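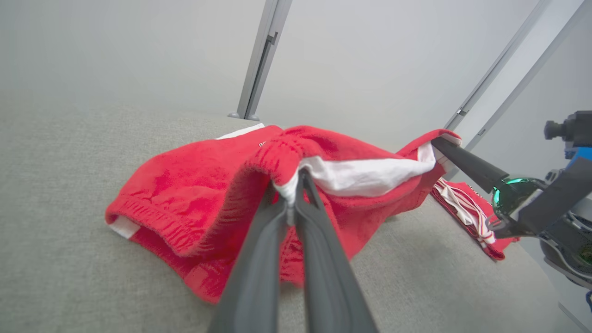
Subject: Re: [trudthorpe-history] The pottery from the ring road, and where it ought to go

Hello all,

Thank you, Aurelio, for writing up your visit so promptly, and for sending it to the whole list so that those of us with bad knees could feel we had been out there in the mud with you. I read it twice over breakfast and then once more aloud to my husband, who is a patient man. I'll answer the bits I can and leave the rest to people who know more.

Aurelio Tapia wrote:

> The diggers have reached the lower end of the field at Trarkden, where the new road bends toward the river. They have 11 trenches open, and the best of it is in the two nearest the hedge. There is a kiln floor in one, burned a lovely brick red, and next to it a dump of broken pots that the supervisor thinks were thrown out because they warped in the firing. She puts the bagged sherds at 4,000 so far and they are still coming up.
>
> She let me hold a rim with a thumbprint in it. I am not ashamed to say I went a bit quiet.
>
> My questions for the list are these. Does anyone remember the old finds from the brickyard, and were they the same gray ware? Does anyone know what became of them? And would people want a site tour, if I can talk her into one before the trenches are filled in?

Taking the first question first, yes, I remember the brickyard finds very well. I was still in school when they came up, and our teacher, Miss Song, walked the whole class down the lane to look at them laid out on planks in the drying shed. They were gray, most of them, and rather gritty to the touch, with a sort of wavy line scratched around the shoulder of the bigger jars. Some had a blistered patch on one side, and she told us that meant they had sat too near the fire. I have thought about that for years and never had the chance to ask whether she was right. If your supervisor has a warped jar with wavy lines on it, I would dearly love to know, because it would mean the brickyard pots may well have been made at Trarkden and carried over the hill, and that would settle an argument older than this mailing list.

As to what became of them, I can only tell you part of it. When the brickyard closed, the boxes went to the reading room at Sovard and were kept on the bottom shelf under the bound newspapers. I saw them there myself, five boxes, tied with string, with the labels written in pencil. Then the reading room had its leak and a good deal was moved out in a hurry. I had always supposed the boxes went to the county store, but when I asked at the store a few winters ago (for another reason, I was after the tithe map) the young man looked in the register and could find only a single entry, for "sundry tile." That may be one of ours under a poor description, or it may be roof tile from someplace else altogether. If anyone on the list helped with the move, or has a relative who did, please speak up. We aren't looking to blame anybody. Boxes do end up in garages, and a garage is perfectly dry if you're lucky.

I still have my school notebook with the drawings in it, by the way. They are a child's drawings and the scale is anybody's guess, but I did copy the wavy line carefully, and I wrote down which jars had it. I'll scan the pages once my nephew has shown me again how the scanner works, and send them to Aurelio for the supervisor.

On the tour - yes please! I should think a good many of us would come, and I can think of five people from the Sunday walking group who would be glad of an invitation as well, if there's room. Could you ask her how far it is from the gate to the nearest trench, and whether the ground is boarded? I can manage a field if I take it slowly, but I can't manage a plank over a ditch, and I know I'm not the only one. An afternoon would suit most of us better than a morning, as the bus doesn't get to Trarkden until after eleven and it's a fair walk from the stop.

One last thing, and then I'll let you get on. There has been some talk in town that the finds will all be sent off to the city once the road is finished. I do understand that they need proper washing and drawing and somebody paid to do it. But it would be a fine thing to have even a small case of them in Trudthorpe, with the kiln dump explained in plain words. Does anyone know who decides, and when? I'd be happy to write the letter if someone will tell me where to send it.

Warmest wishes to everyone, and thank you again, Aurelio. Do wear a thicker coat next time.

Morenike Garba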